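Kitchen counter safety check, Penier house, shared kitchen
Checked by: Petro Hutsuliak
Comments read by: Jianhua Yuan
Month: July

I went along the counter from the left side to the right side. Each point has a result and my comment.

1. Cords and plugs
Result: needs attention.
The plug of the toaster oven lies on the marble and its cord follows the edge of the counter. Please put the cord behind the oven, so a sleeve does not catch it.

2. Cloth near heat
Result: not passed.
A folded cream towel is on top of the toaster oven. The towel must hang on a hook before anybody bakes. 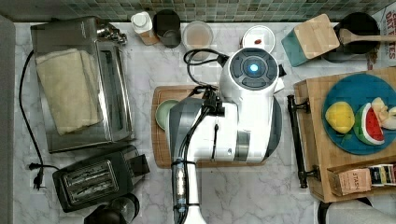 3. Space between appliances
Result: passed with comment.
The toaster and the toaster oven stand next to each other at the wall. Use one of them at a time. Our rule from the Sotelo house is 50 millimeters free on each side, and I ask to keep the same rule in Penier.

4. Things close to the stovetop
Result: needs attention.
The plate with the plush pineapple, watermelon and banana should go to the play shelf when somebody cooks. Soft toys burn easily.

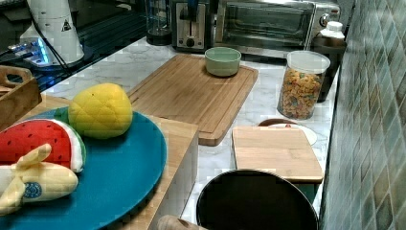

The wooden block under the plate can stay, but I would like it farther from the edge. Children pull the plate by the rim.

5. Cutting board
Result: passed.
The bamboo board has rounded corners and a juice groove all the way around. I see no food on it. The small mark burned near the corner is too soft to read, so I write only "bamboo, large" in the list.

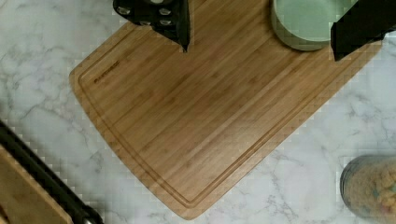
Can the bamboo board go into the dishwasher?
Wash it by hand with warm water and a little soap, then dry it standing on the long side.

6. Board position
Result: passed with comment.
A damp cloth under the board is enough to stop it from sliding on marble. Jianhua prefers the rubber mat from Pulov, also fine. 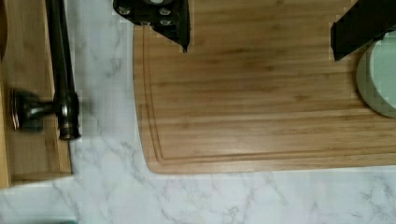
Look at the groove under good light, mostly in the corners, and clean it with a soft brush. Oil for the board is in the low drawer. Wait one night after oiling.

Next check: August, at 9 in the morning, before breakfast dishes. Points 1, 2 and 4 again.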